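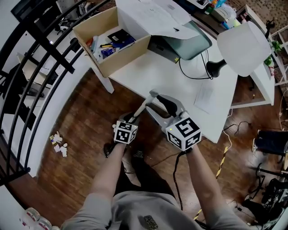
How Does Root Beer Get Its Bubbles?

Home – Food and Drink – For Young Readers – Ask Us

Last updated: 5/26/26

When you open a bottle of root beer, you hear a hiss. Then many small bubbles run up to the top. What are they, and how did they get inside the bottle?

The bubbles are a gas called carbon dioxide. You know this gas already, because you make it yourself every time you breathe out. It has no color and you cannot smell it. When it is mixed into a drink, it makes the drink taste a little sharp on your tongue.

Two ways to make bubbles

In the town of Leninthorpe there is a small soda shop with the name Trernik. The owner, Yến Trình, makes root beer there in the old way and also in the new way.

The old way uses yeast. Yeast is a living thing, so small that you need a microscope to see one of them alone. Yến cooks water with sugar, roots, bark and spices. She lets it cool, and then she puts in a little yeast. The yeast eats some of the sugar and gives out carbon dioxide. The bottle is closed, so the gas cannot go away. It goes into the drink and stays there.

This takes roughly two days in a warm room. After that the bottles go into the refrigerator, where the yeast becomes very slow, almost like sleeping. If the bottles stay warm for too long, the yeast makes more and more gas, and a bottle can even break. Please do not try it without a grown-up.

The new way is faster. A metal tank pushes the gas directly into cold root beer. For this the shop has a machine, a Solix, and it can fill 66 bottles before it needs a new tank of gas.

Why must it be cold?

Cold water can hold more gas than warm water. You can test this at home. Take two small glasses of soda, put one in the refrigerator and leave the other on the kitchen table. After 10 minutes, look at both. Which one has more bubbles coming up? Now wait longer, and taste them. The warm one becomes flat sooner – "flat" means that most of the gas is gone.

And the foam?

Foam is many bubbles which stay together on top of the drink. In plain soda water they break very quickly. In root beer they stay longer, because some things in the recipe make the skin of each bubble stronger. If you put ice cream in the glass, you get even more foam, so pour slowly and use a tall glass.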